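Lollov open day: an afternoon among the cushions

I have walked past the Lollov building more times than I can remember and never once been inside, so when they put the open day sign out in November I was in line before the doors opened. (Free coffee helped. It was good coffee, too, and there were cinnamon buns, but they went fast.)

If you don't know it, Lollov makes and finishes soft goods: seat pads, cushion covers, throws, table linens, that sort of thing. A lot of it goes out under other people's names. They have 617 different articles on the books right now, and our guide, a woman who started there on the sewing machines and now plans the shifts, told us she could still recognize most of them by touch. I believed her!

We went around in groups of 20, which was a bit too many for the cutting room. I spent most of that stop looking at the back of a tall man's jacket. What I did catch was the cutter itself, a long flat bed with a blade head that zips along over the cloth and makes a noise like somebody tearing paper very fast. It's been there for years and the people who work with it don't think of it as automation at all. One of them laughed when I used the word. To her it's the cutter, same as the kettle is the kettle.

Sewing is still people, rows of them, and I could have stayed there all day. I sew a little at home (badly, mostly curtains) and watching someone run a zipper into a seat pad in the time it takes me to find the pins was humbling. I asked whether a machine would ever do that part and got a shrug and a "maybe the straight bits."

The part everybody had come for was upstairs, in finishing. That's where the covers and folded pieces get checked, turned, stacked and packed, and where Lollov has brought in a handling system from a company called Nurmi. There are 2 robot stations running so far, each with an arm over a table, and they take the finished pieces and move them to the packing side. Cloth is apparently horrible stuff for a robot. It sags, it slides, it never lies the same way twice. A box is easy, our guide said, and a pillow is a bad mood.

So a good bit of the work up there is people teaching. They use a gripper you hold in your own hand, with the same sort of fingers the arm has, and you go through the job with it yourself while it records. Pick up, put down, straighten, again and again. We got to stand at the tables and watch a few rounds, and it is much slower and fussier than I'd pictured. You can't pinch the corner the way you would with your thumb. You have to come at it with these two blunt fingers and think about where the edge is going to go.

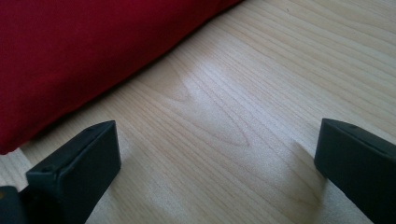

Gripper fingers open over the tabletop, with the red fabric just beyond the tips.

One of the packers let me have a turn with a spare gripper and a folded napkin. I dropped it four times, then picked up two napkins at once, and the kid behind me in line got it on the first go. His mother was very nice about it.

What I really wanted to know was how the people who did this by hand feel about it, and I'll say for Lollov that they didn't steer us away from asking. I talked to three of the packers over the course of the afternoon and got three different answers. The first was all for it. She has had trouble with her wrists for a long time, and on a busy shift the team used to lift and turn 800 pieces between them before the lunch break. Now the plain square ones go to the robot stations and she does the odd shapes, the piping, the ones with ties. She goes home less sore, she told me, and she held up both hands and wiggled them to prove it.

The second was more doubtful. He liked the packing bench because you could talk while you worked, and the robot tables are spaced out so that you mostly can't. He's also doing a lot more watching than he used to – waiting for a piece to snag, clearing it, restarting – and he finds watching more tiring than lifting. I hadn't thought about that at all, and I've thought about it a lot since.

The third is one of the people who do the teaching. She was picked because she was the fastest folder on the floor, and she gets a higher rate for it, which took the team some arguing to get. She said it was strange at first to have her own way of doing things copied into a machine. She wants it written down somewhere whose hands it learned from. I thought that was fair enough.

Nobody has been let go over it so far, according to the guide, and the sister plant at Gruranon is waiting to see how the winter goes before ordering anything. There was a question from the back about what happens when there are ten stations, and she said she didn't know, and that the floor meets with management about it every month.

We finished in the shop, naturally. I bought two seat pads from the Cinard range (seconds, half price, I still can't find what's wrong with them) and a tea towel I didn't need. If you go next time, wear flat shoes for the metal stairs, go in the first group of the afternoon, and get your bun before the tour.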